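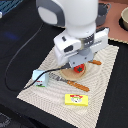 The night I got bitten by Nicholas, I'd already logged fault 604 twice and cleared it both times, so I can't pretend I wasn't warned. Nicholas is an arm, by the way, the big white kind, and it was my job at Plerwood to teach it to tidy a kitchen table. Run 336 was supposed to be the easy one. It only had to close on the toy tomato, the bright red one sitting on the round wooden plate, and then lift it and put it down somewhere else. My niece could do it at two! Nicholas got its fingers right down to the tomato and sat there, and the screen said 604, grip position uncertain, and I said something I won't type and pressed clear.

You have to understand what clearing a fault feels like at one in the morning. It's like hitting snooze. The manual from Markamow has a whole page on 604 and I had read the first line of it, the line that says it can usually be cleared. I hadn't read the rest (there's a table, it's small print, I had a sandwich going). So the gripper thought it was a little more open than it was, and each time I cleared it, it went on thinking so, only a bit more firmly.

By then we were on to knives. Toy knives, before you panic, with orange-brown handles, and one of them had a row of tiny teeth along the blade that looked pretty serious through the wrist camera. I spent most of that shift looking through the wrist camera. It does something to your sense of size. You get a knife handle with two white rivets in it and a blue carton poking up from the bottom of the screen like an apartment building, and you forget there's an arm as long as you are on the other end.

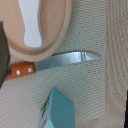 The wrist camera

So the third 604 came up, and this time I thought I'd be clever. The knife was lying at an angle the planner hated, and I figured if I reached in and nudged it over, we could skip the whole argument. The rule is that you hit stop before your hand crosses the edge of the mat. I knew the rule. I'd helped tape it to the wall! But stop means a restart, and a restart means homing, and homing means 13 minutes of watching Nicholas wave at the ceiling, and I wanted to go home while the bus was still running.

I hit pause. Pause is a different button.

Pause holds the arm still, and it did, I'll give it that, the arm never moved. The fingers did. They'd been waiting for a chance to find out where they were, and with the arm parked, some helpful piece of code decided now was the time. They closed, quick and quiet, on the nearest thing between them, and that was my thumb.

It didn't hurt right away. I remember being mostly embarrassed. I stood there bent over a pretend breakfast with my free hand flapping around behind me for the red button, and I knocked my sandwich on the floor, and the button was another foot to the left. When I finally got it the power dropped and the fingers stayed shut, because they're built to hang on to things when the lights go out. There's a release screw. It's on page two of the 604 section.

I got loose with a dime. The nail went black by morning and I kept it for the whole of January.

I wrote it all up before I left, sandwich included, and sent it to Vitside, the shop that did our gripper code. Then I switched Nicholas on again, from way over by the door, and let it home with nothing under it but a little toy and table. 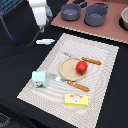
Vitside wrote back before lunch that the fingers had been doing what they were told, that the pause button should never have been allowed to start a recalibration, and would I please stop clearing 604. They asked how the thumb was, too, which I thought was nice.

The new version came in a couple of weeks later. Pause cuts the fingers now, and 604 won't clear until you've keyed in that you checked the gripper by eye. I key it in every time. I also do the checking, most of it from a stool I've pushed back against the wall, and I've moved the red button over to where my hand goes when I'm scared.

We did run 876 last night. Nicholas stopped halfway with a fault I'd never seen before, and I hit stop, the real one, and went and read the entire page while it homed. I missed the bus.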